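Truques para limpar o micro-ondas: o que vale a pena e o que é conversa

Todos os anos aparecem os mesmos conselhos com outra fotografia por cima. O limão na taça, o vinagre, o bicarbonato, a esponja molhada, e agora também umas pastilhas milagrosas que prometem deixar o forno como novo enquanto se toma café. Desconfio de quase tudo isto há muito tempo e resolvi pôr por escrito o que penso, até porque me continuam a chegar mensagens a perguntar.
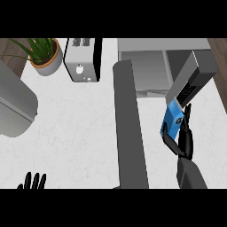 Começo pelo limão, que é o truque mais repetido. Corta-se ao meio, espreme-se para uma taça com água, deixa-se ferver uns minutos e espera-se com a porta fechada. Funciona? Funciona, mas quem faz o trabalho é o vapor. Experimentei com água simples, na mesma taça e com o mesmo tempo, e a gordura das paredes saiu com o mesmo pano e o mesmo esforço. O limão deixa um cheiro agradável durante uma tarde. Se têm uma metade já seca no frigorífico, aproveitem-na. Comprar limões para isto parece-me dinheiro mal gasto.

Um cuidado a sério: a água aquecida no micro-ondas pode passar do ponto de fervura sem fazer bolhas e saltar quando se lhe mexe. Ponham uma colher de pau dentro da taça antes de ligar e não tirem a taça logo que o aparelho apita.

O vinagre é outra história. Corta o calcário, isso ninguém discute, só que o interior de um micro-ondas raramente tem calcário. Tem molho de tomate e queijo. Para isso, detergente da loiça num pano húmido chega perfeitamente. O vinagre aquecido deixa a cozinha a cheirar a pickles e, cá em casa, o leite do dia seguinte ainda trazia qualquer coisa.

Quanto ao bicarbonato misturado com vinagre, espanta-me que ainda se recomende. Fazem espuma, a espuma impressiona, e o que sobra é pouco mais do que água com sal. Usados em separado, cada um tem a sua utilidade. O bicarbonato em pasta, com umas gotas de água, tira manchas agarradas ao prato giratório. Esfreguem com pouca força e nunca nas zonas pintadas que já estejam a lascar.

As pastilhas

O Bernardo Nogueira escreveu-me a defender as da Praltia com tanto entusiasmo que acabei por comprar uma caixa. Dissolvem-se em água, vão ao micro-ondas e diz o folheto que "soltam a sujidade". Soltam, tal como solta a água. Fiz a comparação em duas manhãs seguidas, depois de aquecer a mesma sopa sem tampa de propósito, e não encontrei diferença que justificasse o preço. Ele respondeu que eu devia ter esperado mais tempo. Esperei o que lá vinha indicado. Se a caixa precisa de mais, que o diga.

O spray da Horard é melhor do que eu previa nas gorduras antigas, mas obriga a passar o pano três vezes para tirar o produto todo. Num sítio onde se aquece comida, essa parte aborrece-me.

A esponja

Há quem jure que meter a esponja no micro-ondas a desinfeta. Tem de estar bem encharcada e não pode ter palha de aço nem fios metálicos, e mesmo assim não confio que fique tratada por igual. Uma esponja quase seca pode pegar fogo. Uma esponja nova custa tão pouco que não vejo para que serve a aventura. Troco a minha quando começa a cheirar e não penso mais no assunto.

A porta e os botões

Aqui é que costuma estar a sujidade verdadeira, e é raro alguém falar disso. Mexemos nos botões com as mãos cheias de manteiga e depois limpamos só o que está lá dentro. Pano quase seco, uma gota de detergente, e desliguem antes o aparelho da tomada. Não borrifem nada diretamente sobre o painel. Nas fendas entre teclas uso uma escova de dentes velha, macia.

A borracha ou o rebordo da porta, conforme os modelos, junta migalhas que impedem um bom fecho. Limpem e vejam se a porta encosta a toda a volta. Se estiver empenada ou a dobradiça tiver folga, deixem de usar o aparelho até ser visto por um técnico. Com isto não se improvisa, e vi num fórum uma solução com fita adesiva que me arrepiou.

O cheiro a peixe

Já me recomendaram café moído, baunilha, casca de laranja e um pires de sal. A Vira Hutsuliak, que cozinha muito mais peixe do que eu, limpa com detergente e deixa a porta aberta durante a noite. Fiz o mesmo e resultou. O café também resultou, mas como a porta também ficou aberta nessa noite, não lhe dou mérito nenhum. Atenção só se a luz interior ficar acesa com a porta aberta: nesse caso, mais vale desligar da tomada.

Pipocas queimadas são piores. Duas limpezas completas e uns dias de paciência. Quem vos prometer menos do que isso nunca queimou um pacote inteiro.

O que faço, afinal

Tapo a comida. Uma tampa própria, das que têm furinhos, poupa mais trabalho do que todos os produtos de que falei. Passo um pano quando alguma coisa salta e o interior ainda está morno. De vez em quando, a taça com água e a colher de pau. Lavo o prato giratório no lava-loiça, depois de arrefecer, e limpo também o anel com rodinhas que fica por baixo, que é normalmente a causa daquele barulho a raspar.

Se alguém tiver feito a experiência das pastilhas com resultados diferentes, escreva, mas com água simples ao lado para comparar. Sem isso, não me convencem.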